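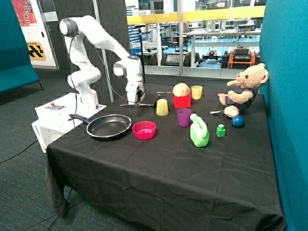

Step 4. Record your first batch of examples

By now your arm is bolted down, the Rultar recorder says Ready, and you've probably been itching to move something. Good, so were we! Set aside a quiet stretch for this part and don't try to fit it in before lunch.

1. Open a new session in Rultar and name it after the task, such as "pick up cup." Short names are easier to find come July.

2. Check that both views are live, the one of the whole table and the one at the wrist.

3. Take hold of the hand controller and do the task once, slowly, with the recorder off. Then press Record and do it again at whatever pace feels natural to you.

Note: Rultar stores 8 wrist pictures a second. Small things that roll or tumble will smear in some of them, and you may not be able to read a number or a mark until everything has settled.

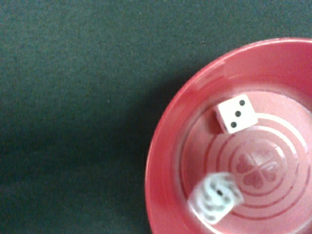
Keep those pictures all the same, and let the clip run on until things come to rest before you press Stop.

4. Move a few objects to new spots and record again. Keep going until the session holds 600 clips (over several days, please, your wrists will thank you).

Caution: Keep one hand near the red button whenever the arm has power.
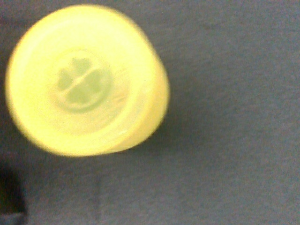 Sorting comes next, and it's a gentler job than it sounds. Play each clip from the wrist view and give it one of the 6 labels in the side menu. Choose "close, soft" when an object fills a good part of the view and its outline has gone blurry, like the big yellow disc against the gray. Save "bad clip" for recordings that stopped early or have no wrist view at all.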